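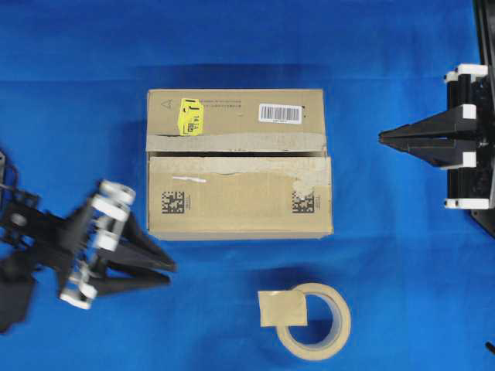 Liraren drops blank profiles, starting with Arriaga

12 August 2024

Dating app Liraren will stop showing blank profiles to its members. No photo, no text, no match. The change goes live first for people in the Arriaga area, then everywhere else by December, the company says.

Blank means blank. A first name and an age, nothing more. Those accounts won't be deleted, but they drop out of the stack and can't send a first message until the owner fills something in. Existing chats stay open.

Members have been asking for this for a long time. The Arriaga users' forum, which the app hosts but mostly ignores, collected 163 complaints on the subject since the spring. Most say the same thing. Somebody with an empty page says hi, says hi again, asks to move to a different app, gets angry. Repeat.

"I had four of them in one evening," wrote one woman, a teacher who has been on Liraren on and off since her divorce. "Same opening line from all of them. I don't know if it's one guy or a whole office of guys."

A company spokesperson wouldn't say how many empty accounts there are, only that it's "a minority, and a shrinking one." Asked whether the empty ones are counted when Liraren tells advertisers how big it is — no answer by the time this went up.

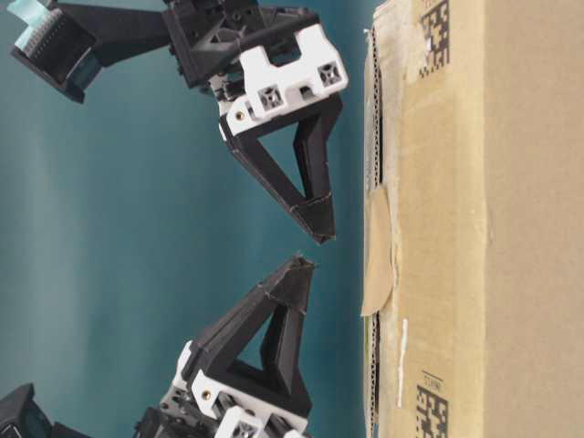
Members with empty pages get a warning first. A banner in the app, then an email, then a grace period of five days. After that they're hidden. The banner wording was still being argued over last week, and one version leaked on the forum: "People want to know who they're talking to." Hardly harsh. The teacher put it better. An empty profile, she wrote, is a plain tan cardboard box, and you're supposed to get excited about the outside of it. Could be a toaster. Could be somebody's husband.

Which brings up the other complaint. Married people. It comes up in the forum nearly as often as the blanks do, and plenty of members think the two are the same problem. A person who is hiding from a spouse doesn't put up a face. Liraren says it can't check who's married and isn't going to try. It will add a relationship status line that members have to fill out, with "separated" and "open" as choices along with the usual. Lie on it and get reported and the account can be pulled.

Can be. Not will be. Forum regulars noticed that right away.

What counts as filled in

Less than you'd think. A clear face photo OR a few sentences of text, plus the status line. Group photos don't count alone. Neither do sunsets, cars, dogs or a fish. The dog people are already upset.

The either/or part is on purpose, according to the help page. Some members don't want their face up — nurses, teachers, people in small towns where everyone would know by lunch. They can write instead. The text gets looked at by a filter and then, if the filter isn't sure, by a person. "Just ask" and "will fill this out later" are on the list of things the filter won't take.

Photos can still be blurred until both people agree to show them. That feature is staying put, and staying free.

No word on whether paying members get treated any differently. The help page says the rules are "the same for all accounts" but the price list, checked this morning, still sells a private mode which hides most of your page from anyone you haven't liked. So a paying member could fill in everything and look blank anyway? We asked. The spokesperson said private mode is "under review."
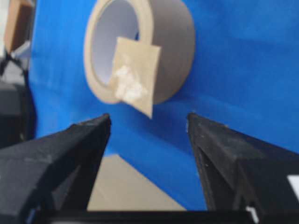
Rival Flukton went down a similar road last year and it was bumpy. It hid empty profiles overnight with no warning and its support inbox filled up with people who thought they'd been banned. A lot of them had never noticed they had an empty page in the first place, they signed up with a phone number and skipped through the screens. Flukton backed off, put the blanks back, then hid them again a month later with a notice. Members still bring it up.

Liraren seems to have been watching. The company that owns it, Unitwood, also runs a roommate finder, and that one has required a photo and a short bio from day one without much fuss. People in Arriaga who've used both say the roommate app is the more polite place by a mile. One man on the forum says he met his girlfriend there while looking for a room. He did not get the room.

Not everyone's happy. A few longtime members say forcing people to write something will just get you worse writing. Copied jokes, lines lifted from other pages, the same list of hiking and tacos and travel. "I would rather have a blank than another guy fluent in sarcasm," one wrote, and that got more likes than anything else in the thread.

Others worry about safety. A woman who left a bad marriage wrote that she kept her page empty because her ex was on the app looking for her. She only used it to read and to answer people she'd picked herself. Under the new rules she'll still be able to browse, the help page says, and still answer a message, but nobody will see her to send one. There's a separate form for members in her position. It's buried. Settings, then privacy, then "other." Liraren says it will move it somewhere eaiser to find before the rollout reaches the rest of the country.

Reports are supposed to get quicker too. Right now a member who flags somebody gets a form letter and then usually silence. The new target is a reply from a human inside four hours during the day, longer overnight. The forum doesn't believe it. We'll check back.
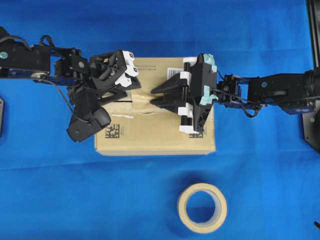

Genivaldo Figueiredo

If you're on Liraren and want to know whether your page counts as blank: open the app, tap your own picture (or the gray circle where it should be) and look for the orange line along the top. Orange line means you're on the list. No line, you're fine. The check only shows up in the newest version so update first. On the website it isn't there at all yet.

Refunds — people asked. If you paid for a plan and your account gets hidden, the plan keeps running and so does the charge. You can cancel but you don't get the unused part back unless you bought it through the website. Bought it on your phone, you have to ask the phone's store, and good luck with that.

Members who want to keep the old page while they think about it can pause the account. Pausing stops the clock on the grace period and hides you in the meantime, chats included. Matches see a note that you're away. They don't see why.

A question and answer thread with someone from the Liraren team is planned for the Arriaga forum later this month, time not set. Questions can be posted ahead. The one at the top of the pile as of this mornng: does a photo of the back of your head count?

It doesn't.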